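Getting into biomed as a second career

9 Jun 2020

I've been promising a few of you this post for ages, so grab a cuppa and let's talk about fixing hospital gear for a living!
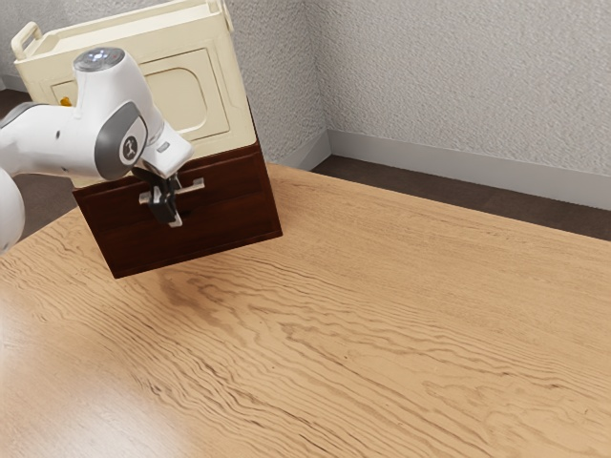

How I got here

I was 35 when I left a perfectly good job repairing commercial fridges and started again as a trainee biomedical tech. Everyone thought I was mad. I'd never set foot in a hospital workshop, I had a trade certificate that was only half relevant, and my idea of an infusion pump was pretty hazy. Best move I ever made.

Where to look for work

The big general job boards are OK, but you have to be creative with your search words. The same role gets called biomedical technician, clinical equipment officer, medical device technologist and (my favourite) "electronics tradesperson – health". Save a search for each one. I went through 67 listings before I found mine, and it was filed under maintenance.

Smaller service firms are well worth a phone call too. Trundach took me on for 2 weeks of unpaid experience before they'd even read my resume properly, and I learnt more about electrical safety testing in that fortnight than I had in a whole semester. Hurkent do a lot of regional work, so if you don't mind driving (I love it, give me a long road and a podcast) put them on your list.

What they asked me

Huệ Trương ran my interview and she went straight for the practical stuff. How would I tag a faulty monitor? What would I say to a nurse who needs it back on the ward right now? I fumbled the first one and did much better on the second – years of talking to cranky café owners about warm milk came in very handy.

Money and study

My course cost a bit more than 2,000 dollars up front, spread over two payments, and I did most of it at the kitchen table after the kids were in bed. Ask about recognition for your existing trade before you enrol. I forgot, and sat through a whole unit on soldering!

Thư Vương, who started the same month as me, is putting together her notes on ventilator servicing and says I can post them when they're ready. Leave a comment if you want me to email you a copy.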